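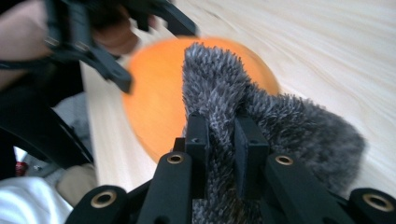
I have been living with the Tredberg side table for 7 months, long enough to stop being polite about it. It came in a flat box in August with 44 screws, a tiny wrench and a booklet drawn by somebody who has never had to kneel on a hallway floor. The top is the reason anyone buys one of these. A pale wooden surface makes whatever you put on it look as if you meant to put it there, and even a plain orange ball comes off as a decorating choice. Mine holds a lamp, a mug and a stack of mail I am not ready to open, and from the doorway it looks like the home of a calmer person.

Assembly first. The booklet says one person can do it, and one person did, though she used language the booklet does not cover. The legs go on in step four, come off in step six and go back on in step nine. I assumed I had made a mistake and started over. I had not made a mistake. If you own a real screwdriver, use it and put the tiny wrench in the drawer with all the other tiny wrenches.

Once it was up, the table surprised me by being sturdy. I lean on it to get off the couch. A large cat has landed on it at speed. There was a wobble in the first week, and tightening the back left leg took care of it until winter, when I tightened it again. It has been quiet since.

The finish is where my feelings get mixed. Tredberg calls it "family ready," and I would like to meet the family. Coffee wipes off. Tea wipes off if you catch it. Red wine left overnight does not, and I now own a coaster the exact size of my regret. A cold glass will leave a ring that fades in a day or so, then comes back faintly whenever the light is low and company is over.

I also tried the Nellow, which costs less and has a shelf underneath. The shelf sounds useful and is mostly a place for dust to feel at home. The top scratched the first time I slid a lamp across it, and one corner started to lift by the end of the month. It went to my sister's garage, where it is doing honest work under some paint cans.

At $100 the Tredberg is not cheap for something that comes up to my knee. I would still buy it again, probably in the darker color, and I would pay extra to have someone else attach the legs. Both times.

Four stars. The missing one is for step six.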